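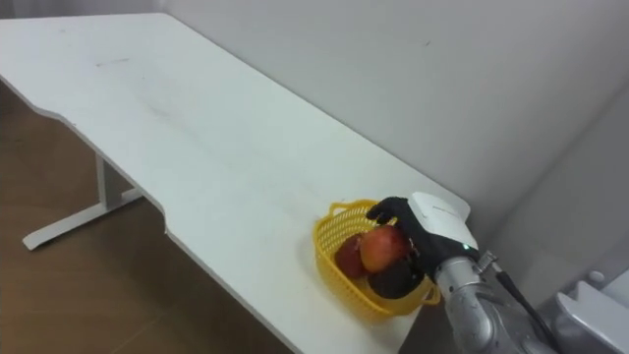
Does a shared food shelf cut waste? A report on the Skinner House trial
Zoia Ostapchuk and Živko Vlachou
June 26, 2026

1. Why we looked at this

The housing office says the shared food shelf in Skinner House "has changed how students eat". We could find no figures behind that claim. The leaflet quotes a survey by Woretti, the firm that sells the labels used on the shelf, and it does not say who was asked or what the questions were. We wanted to see if the idea held up in one building.

2. What we did

We asked 40 residents to keep a food diary for 8 weeks, starting in January. For the first 4 weeks the shelf was closed. For the rest it was open and people could leave or take what they liked. 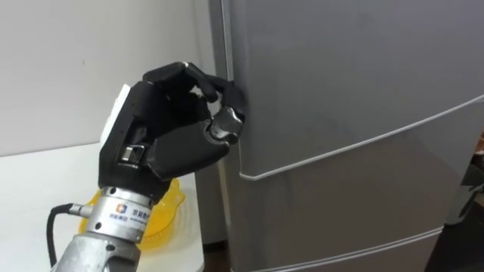 Each person weighed what they threw away and wrote down the reason. Tea bags and peelings did not count. We lent out kitchen scales, though several people admitted to guessing when they were in a hurry.

3. What we found

Recorded waste fell by 300 grams per person over the open weeks. That sounds good until you read the diaries. Entries get shorter as the weeks go on, and some stop altogether. We think a fair part of the drop is people getting bored of writing things down.
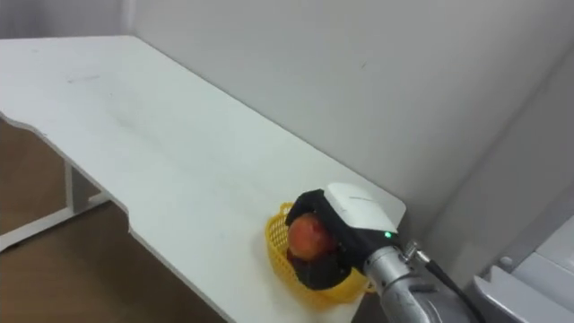
Most of what was left on the shelf was pasta, rice and tins, and those would have kept for months in any cupboard. Bread and salad, the things people really do bin, hardly appeared.

4. Problems

Everyone in the study had volunteered, so they probably cared about waste already. There was no second building to compare with. Kiminum Court had agreed to take part but dropped out before we began.
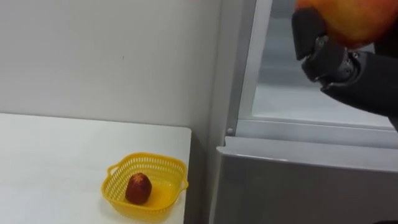
Exams also fell in the first half, when people cook less and forget what they have bought.

5. What we would say to the housing office

Keep the shelf if residents like it, as it costs very little. We would not pay for the Tulico app on the strength of these results, and we would take the leaflet down until someone can show where its claims come from.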